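양팔 로봇 작업대 안전점검표 및 점검자 의견
대상: Drarnwood 2호 작업대 (탁상형 양팔, 소품 취급 작업)
적용 기준: Sumon 사내 탁상 로봇 운용 지침 3판
점검일: 2019년 5월 15일
점검자: Fadi Masri
판정 표기: 적합 / 조건부 / 부적합 / 확인 불가

점검에 앞서
3월 점검표를 먼저 읽었다. 전 항목이 적합이고 의견란은 비어 있다. 전 항목 적합인 점검표는 믿지 않는 편이라 이번에는 직전 결과를 참고하지 않고 처음부터 다시 보았다. '협동 로봇이므로 안전함'이라는 문구도 근거로 인정하지 않았다. 로봇이 협동형이라는 것은 제조사가 파는 물건의 이름이고, 작업이 안전한지는 그리퍼와 물건과 사람의 위치를 놓고 따로 따져야 한다.

1. 위험성 평가

1.1 작업별 위험성 평가서가 있는가
판정: 조건부
의견: 있기는 있다. 그런데 Lokari 쪽 작업대 평가서를 표지만 바꾼 것으로 보인다. 본문에 나오는 컨베이어가 이 작업대에는 없다. 다시 작성할 것.

1.2 그리퍼를 포함해 평가했는가
판정: 부적합
의견: 평가서는 로봇 팔 본체만 다룬다. 손가락이 각진 그리퍼를 달았으면 손가락 사이 끼임과 모서리 접촉을 별도로 적어야 한다. 팔의 힘 제한값만 적어 놓고 끝내는 것은 평가라고 부르기 어렵다.

1.3 취급 물품 목록이 작업대의 물품과 일치하는가
판정: 부적합
의견: 목록에는 컵, 접시, 숟가락만 있다. 뒤쪽 가장자리에 가위가 놓여 있는데 목록에는 없다. 날이 있는 물건은 로봇이 집을 계획이 없더라도 팔이 닿는 범위에 두면 평가 대상이다. "안 집을 거니까 괜찮다"는 답변을 들었으나 받아들이지 않았다. 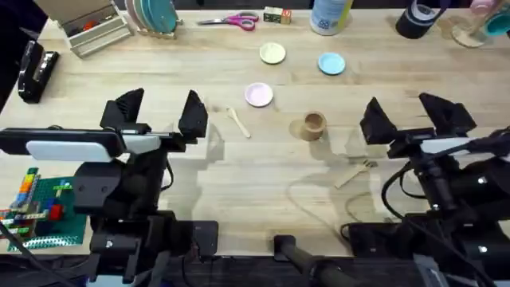 1.4 잔여 위험을 운용자에게 알렸는가
판정: 확인 불가
의견: 교육 서명부는 있으나 교육 내용이 첨부되지 않았다. 서명이 증명하는 것은 서명했다는 사실뿐이다. 교육 자료를 붙여 다시 제출할 것.

2. 작업 영역과 정리 상태

2.1 두 팔의 작업 영역이 겹치는 구간을 정의했는가
판정: 조건부
의견: 설정 파일에는 정의되어 있다. 상판에는 표시가 없다. 운용자가 설정 파일을 열어 보고 손을 넣을 리는 없으니 상판에 경계선을 붙일 것.

2.2 작업과 무관한 물품을 치웠는가
판정: 부적합
의견: 왼쪽 앞의 녹색 조립 블록 판과 쌓아 올린 블록은 팔 가까이에 있다. 이번 작업 절차서 어디에도 블록 판은 나오지 않는다. 다음 작업에 쓴다면 다음 작업 때 꺼내면 된다. 뒤쪽의 병도 절차서에 없다. 내용물이 무엇인지 기록하고, 필요 없으면 뺄 것.

2.3 케이블이 팔의 움직임에 걸리지 않게 고정되었는가
판정: 조건부
의견: 그리퍼 쪽 케이블이 고리 모양으로 늘어진다. 담당자는 여유 길이가 필요하다고 한다. 여유는 필요하겠지만 얼마나 필요한지 잰 기록이 없다. 전 가동 범위를 저속으로 움직여 보고 최소 여유 길이를 정한 뒤 클립으로 잡을 것. 상판 위를 지나는 가는 줄도 함께 정리할 것.

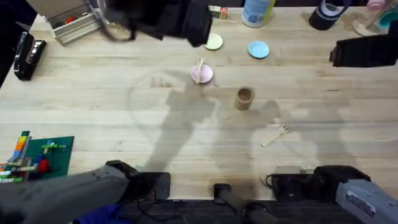 작업대 상부, 양팔 그리퍼와 소품 배치. 항목 2.1~2.3 관련.

2.4 상판이 수평이고 흔들림이 없는가
판정: 적합
의견: 직접 밀어 보고 수평계로 확인했다.

3. 정지 기능

3.1 비상정지 버튼을 운용 위치에서 바로 누를 수 있는가
판정: 조건부
의견: 운용자가 앉은 자리에서는 손이 닿는다. 맞은편에서 물품을 다시 놓는 사람에게는 닿지 않는다. 지침은 작업자 모두를 대상으로 하지, 의자에 앉은 사람만을 대상으로 하지 않는다. 버튼을 하나 더 설치하거나 재배치 작업자의 위치를 바꿀 것.

3.2 비상정지 시 두 팔이 모두 정지하는가
판정: 적합
의견: 정지 시험을 5회 반복했고 매번 두 팔 모두 멈췄다. 한 번 눌러 보고 적합이라고 쓰는 관행은 그만두기 바란다.

3.3 정지 후 쥐고 있던 물품의 처리 방법이 절차에 있는가
판정: 부적합
의견: 절차서에 한 줄도 없다. 전원을 내리면 그리퍼가 물건을 놓는지 계속 쥐는지 담당자 두 명의 답이 서로 달랐다. 시험해서 결과를 적을 것.

3.4 재기동은 사람이 의도적으로 조작해야만 되는가
판정: 적합
의견: 버튼 해제만으로는 움직이지 않는다.

4. 속도와 힘

4.1 사람이 영역에 들어올 때의 속도 제한이 설정되었는가
판정: 조건부
의견: 초당 200 mm로 설정되어 있다. 수치의 출처를 물으니 Radebe에서 쓰던 값을 가져왔다고 한다. 그쪽 그리퍼는 모양도 무게도 다르다. 값이 틀렸다는 뜻은 아니고, 맞다는 근거가 없다는 뜻이다.

4.2 접촉력 측정 기록이 있는가
판정: 확인 불가
의견: 파일 이름만 있고 열리지 않는다. 원본을 받을 때까지 판정 보류.

5. 조치 요구

가위를 작업대에서 제거. 즉시.
블록 판과 절차서에 없는 물품 정리. 다음 가동 전.
평가서 재작성(그리퍼 포함), 물품 목록 수정. 재점검 전.
경계선 표시와 케이블 고정. 재점검 전.
정지 후 물품 처리 절차 추가. 재점검 전.
속도 제한값의 근거와 접촉력 측정 원본 제출. 재점검 전.

종합 판정: 조건부. 1.3과 2.2가 해결되기 전에는 사람이 영역 안에 손을 넣는 작업을 허용하지 않는다. 조치 완료를 통보할 때는 '완료'라는 단어 말고 항목별 기록을 첨부할 것.

점검자 서명: Fadi Masri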